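This site uses cookies to remember your settings and count visits. Accept all | Manage choices

Climley worktop suppliers told to state stone content on labels

Suppliers of kitchen and workshop surfaces in Climley must state what their marble-effect tops are made of from October, under a labelling rule adopted by the district trading office.

The rule applies to any flat surface sold with a stone pattern, whether the pattern is printed, moulded or natural. Each piece over 800 mm long must carry a label on the underside giving the core material, the surface material and the maximum surface temperature in degrees Celsius. Shorter pieces may be covered by a printed sheet supplied with the order.

The trading office received 131 complaints on the subject in its last reporting year. Most concerned tops described as "marble" in a showroom or online listing which were later found to have a printed finish. A smaller group concerned heat damage, where buyers had treated a resin surface as if it were solid stone. 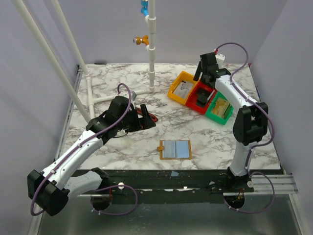

Samples from four suppliers were tested at the Pliditley materials laboratory. Surface marking began at 185 degrees on the most resistant printed top. The laboratory did not test edges or joints – these will be covered in a second round of work.

Joni Rissanen, technical manager at the surface wholesaler Seppälä, said the firm had no objection to the rule but wanted a longer period for old stock. "The information exists already. It is on the data sheet. Moving it to the product means relabelling everything in the warehouse by hand," Rissanen said.

Stock delivered to retailers before the rule takes effect may be sold without a label, provided that the same details are given in writing at the point of sale. Second-hand tops are exempt. Offcuts are not, if they are over the length limit.

Skutau, the neighbouring district, applies a similar rule to floor tiles and is considering whether to extend it to worktops. The two districts share a testing budget, and a common label format has been drafted. It uses black text on a white ground with a minimum letter height of 4 mm.

Comments (3)

tilehead
Does this cover window sills? Ours were sold as marble and they are plainly not.

R. in Skutau
Sills are a separate category. Check the annex on the trading office site.

grout_line
A label on the underside is no use once the top is glued down. Put it on the invoice as well.

Contact the newsroom | © Climley district news | Back to top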